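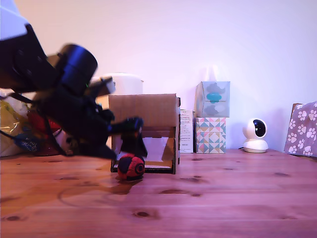
3. Method

Home | Reports | Music Technology | Search | Contact

The aim was to find out whether loudness processing changes how listeners rank unfamiliar folk recordings. The source material came from the Juretti archive, a set of 2454 home and club recordings transferred from cassette. Tracks shorter than two minutes were dropped, as were tracks with audible tape dropout in the first verse. From the remainder, 236 tracks with one voice and one guitar were kept, and 50 of these were drawn at random for the listening test.

Each track was cut to a 30-second excerpt beginning at the first sung line. Two versions were made. Version A was left at its transfer level. Version B was passed through the Vorneo limiter at its default setting, then turned down until its integrated loudness matched version A.

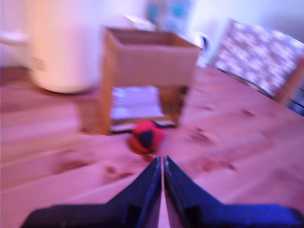
The matching step was done by hand for the first batch and by script for the rest. The two methods agreed to within 0.2 dB on every excerpt tested both ways, so the first batch was not redone.

3.1 Listeners

There were 19 listeners, all students in the department. Each heard all excerpts once, half in version A and half in version B, over closed headphones in the Kerkex practice room. Ratings were given on a seven-point scale for liking and a second scale for clarity of the words.

4. Results

Liking scores did not differ between versions by more than the spread within a single listener. Clarity was rated slightly higher for version B, mostly on quiet fingerpicked songs — the strummed ones showed no change.

Two excerpts by the duo Pakzad were recognized by several listeners and were removed from the liking analysis. They were kept for clarity. Repeating the clarity analysis without them gave the same ordering.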